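Week 4 notes: Third-party access to gas pipelines

Read these before the tutorial. They cover the same ground as the lecture but leave out the worked diagrams, which are in the slide pack. Questions about the notes go to Dagný Hafþórsson during office hours.

## 1. Where we left off

Last week we looked at how a gas field is licensed and who pays for the first wells. We stopped at the wellhead. This week is about what happens between the wellhead and the customer, and who controls that stretch.

Oil can be moved by truck, rail, ship or pipe, and a producer who dislikes one route can often find another. Gas is harder. Unless it is cooled into a liquid or compressed, it has to go by pipe, and there is usually one pipe. Whoever owns that pipe can decide which fields get developed, even if they hold no licences themselves.

## 2. Why pipelines tend to be monopolies

A pipeline costs a great deal to build and very little to run. Once the trench is dug and the steel is in the ground, moving an extra unit of gas costs mainly compressor fuel. Doubling the diameter of a pipe much more than doubles what it can carry, but it does not need twice the labour or twice the land.

The result is that one large line is nearly always cheaper than two small ones side by side. Economists call this a natural monopoly. You should be able to explain the term in your own words and say why it fits a trunk line better than it fits a gas retailer.

Note the difference between these two cases:

- **Statutory monopoly.** The law says only one company may do the job. Parliament can end it by changing the law.
- **Natural monopoly.** The law may allow anyone to build, but the cost structure means a second builder would lose money. Changing the law does not change the pipe.

Many countries have ended the first kind and then found they still had the second.

## 3. The Ghanem Basin case

We will use one case for the rest of the unit. The figures are simplified so that you can do the sums by hand.

Nukora built the trunk line from the Ghanem Basin to the coast and was its only user for many years. It also owned the processing plant at the coastal end. When the basin was opened to new licence holders, two smaller companies, Oletti and Podetti, took up blocks near the line. Both found gas. Neither had a way to sell it except by using Nukora's pipe and Nukora's plant.

Things to keep in mind about the case:

- The trunk line has 151 kilometres of pipe and one compressor station.
- Its daily capacity is 3,407 units.
- Nukora's own firm bookings come to 2,688 units a day.
- The law gave new producers a right to "negotiate" access. It set no tariff and no deadline.

Subtract the bookings from the capacity and there is space left in the pipe. Oletti asked for some of it. Nukora replied that the space was needed for future growth and for days when the compressor was down. Podetti asked next and got much the same letter. 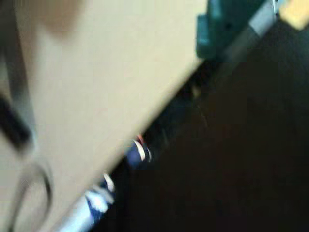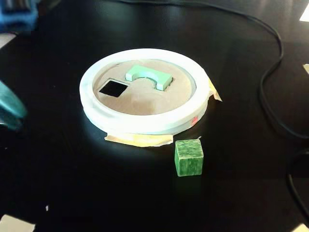

*Page last changed: 2024-08-24*

## 4. Negotiated and regulated access

There are two broad ways to write an access rule.

**Negotiated access** leaves the price and terms to the parties. The owner must deal in good faith, and disputes go to a court or an arbitrator. It is cheap for government to run. It works reasonably well where the owner has spare space and wants the income. It works badly where the owner also produces gas and would like its rivals to stay small.

**Regulated access** puts the price and terms in a published document approved by a regulator. Anyone who meets the conditions can book. The owner can't charge its own producing arm less than it charges others. This takes more staff and more paperwork, and the regulator has to know a fair bit about the owner's costs.

The Ghanem Basin started with the first and moved to the second. Most of the tutorial will be about whether the move should have come sooner.

## 5. Setting the tariff

A regulated tariff normally aims to recover four things:

1. Operating costs, such as staff, fuel and maintenance
2. Depreciation of the pipe
3. A return on the money still tied up in it
4. Tax

Items 1 and 4 cause few arguments. Items 2 and 3 cause most of them. If the pipe is valued at what it first cost, less wear, an old line looks cheap and the tariff is low. If it is valued at what a new one would cost today, the tariff is much higher. Nukora argued for the second method. Oletti and Podetti argued for the first, and pointed out that earlier customers had already paid for a good part of the line.

The regulator used original cost, adjusted for inflation, and spread the remaining value over 10 years. You do not need to memorize this. You do need to be able to say who gains and who loses under each method.

One more point on tariffs. A **capacity charge** is paid on the space booked, used or not. A **commodity charge** is paid on the gas moved. Small producers usually prefer a commodity charge while a field is starting up, when output is hard to predict. Owners prefer a capacity charge for the opposite reason.

## 6. Use-it-or-lose-it rules

A company can hold on to a pipe by booking all of it. If Nukora had raised its firm bookings to full capacity, an access right would have been worth nothing to the others, even with plenty of room in the line on a normal day.

A use-it-or-lose-it rule deals with this. Space that is booked but not nominated by a set hour is released and can be sold to others for that day. A stricter version takes the booking away for good if it goes unused over a longer period. Daily release helps a trader. It does less for someone trying to finance a new well, as a bank will want to see firm space for years ahead.

## 7. The processing plant

Students often forget the plant. Raw gas from the basin contains water and heavier liquids and can't go to customers until these are removed. The first access rule covered the trunk line and left the plant out. Oletti won its place in the pipe and still couldn't sell its gas for another winter.

When you read an access law, check where the covered system begins and ends. Look for gathering lines, compressors, processing, storage and metering.

## For the tutorial

- Work out the spare daily capacity on the trunk line before release of any unused bookings.
- Write half a page on Nukora's compressor argument. Is there a fair version of it?
- Bring one example of a bottleneck facility outside the energy sector, and be ready to say who owns it and who needs it.

Next week's reading is the chapter on ownership separation. The section on tax can be skipped.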